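Grosidine Floor Care: Frequently Asked Questions
Maintenance of speckled and terrazzo-look resilient flooring

What is Grosidine?
Grosidine is a water-based maintenance coating for resilient floors. It is supplied as a two-part product: the base and a hardener sold under the name Vuvis. The two parts are mixed on site and applied with a flat mop or a short-nap roller.

Which floors can be coated?
Vinyl sheet, vinyl tile, linoleum and rubber, provided the surface is sound and fully bonded. Do not coat natural stone, unsealed concrete or any floor with an active moisture problem. For rubber, run a test patch first. Some rubber compounds release plasticizer and the coating will stay tacky.

How long does the mixed product stay usable?
Up to 3 hours in a closed bucket at room temperature. Thickened material must be discarded. Adding water does not restore it.

How do I prepare the floor?
Strip all old polish, rinse twice with clean water and let the floor dry overnight. Residue from alkaline stripper is the most common cause of poor adhesion. Check the rinse water with a pH strip before coating.

Can I coat a room with equipment still in it?
Yes, if everything can be moved to one half of the room and back. Lift items instead of dragging them. Small tools and handheld devices should be removed entirely.
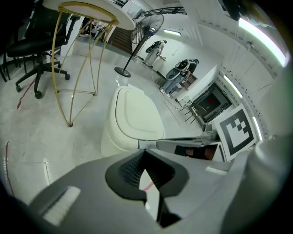 Handheld gripper with square marker, close view.

How many coats are needed?
Two in offices and classrooms, three in corridors and entrances. Leave two hours between coats. A third coat in a low-traffic room adds cost but little wear life.

Why does the coating look uneven on a patterned floor?
Gloss differences are hard to judge on a broken pattern, and inspection should be done at a low angle against a window or lamp. Viewed straight down, a speckled gray floor such as the one under the person with the two handheld grippers gives the eye few cues for sheen. Mark any suspect area with painter's tape and check it again from the opposite wall.
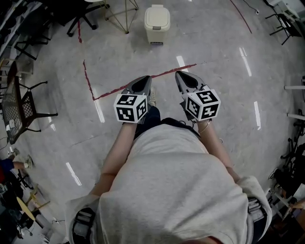
Slip resistance is measured after full cure, nine days from the last coat. Readings taken earlier are not valid and should not be entered in the Elunetti maintenance log. People who work on their feet with their eyes on their hands, as with a gripper held in each hand and harness straps over both shoulders, do not watch the floor, so test the standing area as well as the walkways. Record each location on the floor plan.

Can I clean the floor during the cure period?
Dry dust mopping only. Wet cleaning can begin on day nine with a neutral cleaner. Do not use a scrubbing machine with a black pad at any stage — it will cut through the coating.

Is the product compatible with older Kazlauskienė sealers?
Only if the sealer has been stripped completely. Partial removal leads to visible lap lines.

Who do I contact about a failed test patch?
Write to Regula Aigner in technical service and quote form 292. Include the batch numbers of both parts, the flooring type and the pH reading of the final rinse.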